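## Teaching the bakery task, one headset at a time

December has been all pastry at Goment. Our newest teleoperation task in the Brendar simulator is a packing job: a person puts on the headset and gloves, takes over both arms, and moves baked goods off a board and into a container. The arms copy the wearer's hands — fingers, wrists, the lot — and every run gets saved so the Qaisi model can learn from it.

We're so happy with how this one is coming along! Going in, we had 4,000 recorded runs from the older block-stacking tasks, and it was high time for something with curves. 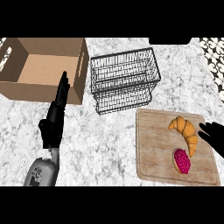 New drivers usually need some nine tries before they stop overreaching. Depth is the tricky part, and so is remembering that you have two hands to look after (the idle one drifts, and the drift goes into the recording along with everything else). Our best tip so far is to start slow, keep your elbows in, and let the arm catch up before you close your fingers.

Gimport, our replay tool, got an update too. You can now scrub through a run and trim the dead time at either end, so a driver can fix a sloppy start without doing the whole thing over.

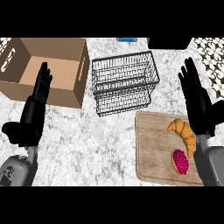
Starting poses are next on our list. We want drivers to begin from lots of different positions so the model doesn't get attached to a single one. Hands up and open, with one near the cardboard box and the other beside the croissant, is a nice place to begin: neither arm is holding anything, and the pastries are well within view. We'd love more variety in the layouts as well — send us your ideas for foods that are awkward to pick up. Sign-ups for the next driving session are open now, and beginners are very welcome.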